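Recording Days at Plovau: Questions We Get Asked

Updated Fri 21 February

We put this page together for people who are coming in to record with us for the first time, and for the families, roommates and curious coworkers who hear about it afterward and want to know what on earth a recording day is. It has grown quite a bit since October, mostly thanks to your emails, so please keep them coming!

What is the collection for?

We are building up a large set of examples of a robot arm doing small tabletop jobs – putting things away, taking them out again, sorting them, handing them over. Each example is one short job, driven from start to finish by a person, with the camera picture and the arm's movements saved side by side. A learning system called Pillai then studies the whole pile and tries to work out how to do the same jobs by itself. The set we are working on now, Plekatau, holds 3417 finished examples as of this update.

Do I need to know anything about robots?

Not a thing. Some of our best drivers came to us from sewing, baking and dental work, and one gentleman who had spent his life tuning pianos took to it in a single morning. If you can be patient with your hands, you will do very well. We spend the first hour just letting you get a feel for the controls, and none of that hour is saved, so wave the arm about as much as you like.

What kinds of things will I be moving?

Ordinary things, the kind you would find in a desk drawer or a coat pocket. We have 76 objects in the cupboard at present, and we swap them around between sessions so the system doesn't come to believe that the whole world is made of one roll of tape. A job card might ask you to put an item in a certain compartment of a tray, or to lay it down next to something else. The cards are short, and you are welcome to read yours out loud first. Plenty of people do. 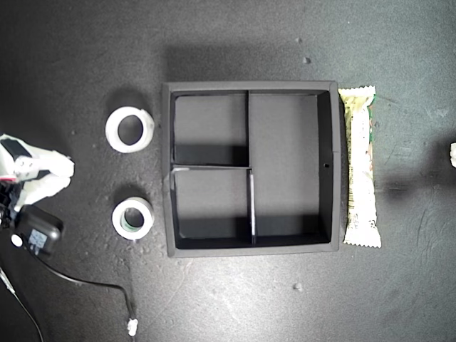 We do ask that you stick to the wording on the card, even when you can think of a nicer way to tidy up. If it says the larger roll of tape, then it has to be the larger one, and if it says the tall compartment, please don't settle for one of the small ones! The words are saved along with the movement, and a mismatch between the two is a real headache to find later.

Why do you keep shifting things around between tries?

A system that has only ever seen a tray in one spot tends to learn the spot and ignore the tray. So we nudge the tray, turn the wrappers, trade one side for the other, and now and then add an item that has nothing to do with the job. The change can be small. A couple of inches is plenty.

What if I drop something or miss?

Carry on, if you can. A driver who misses, backs off and tries again has given us something quite useful, and we keep a good many of those. If the item ends up on the floor, or somewhere the arm can't reach, press the stop button and mark the try as unfinished. You won't be scolded, I promise.

Is the table supposed to be spotless?

No. Scuffs and specks are fine, and so are shadows. Please do keep your sleeves and your coffee off it, though, and don't tug on any cables. If one looks like it's in the way, ask us to move it.

How long is a session, and how many tries will I do?

Sessions run a morning or an afternoon, with a proper break in the middle. We plan for 19 tries before the break and see how everybody feels after that. Going slowly is fine. Smooth, unhurried movements are much easier to learn from than quick, jerky ones, and they are kinder to your shoulders too.

Who looks at the recordings?

Every try is watched by one of our eight reviewers, who checks it against the job card and trims the idle bits from the beginning and end. After that it goes over to the training group at Pullau.

Can I eat the snacks?

The ones in the kitchen, yes, and please help yourself. Anything in the object cupboard has to stay wrapped, as it may be needed again.

Who do I talk to about dates?

Welington Conceição keeps the calendar and will gladly find you a place. Tell him whether you are left-handed when you write, so he can put you at the right station.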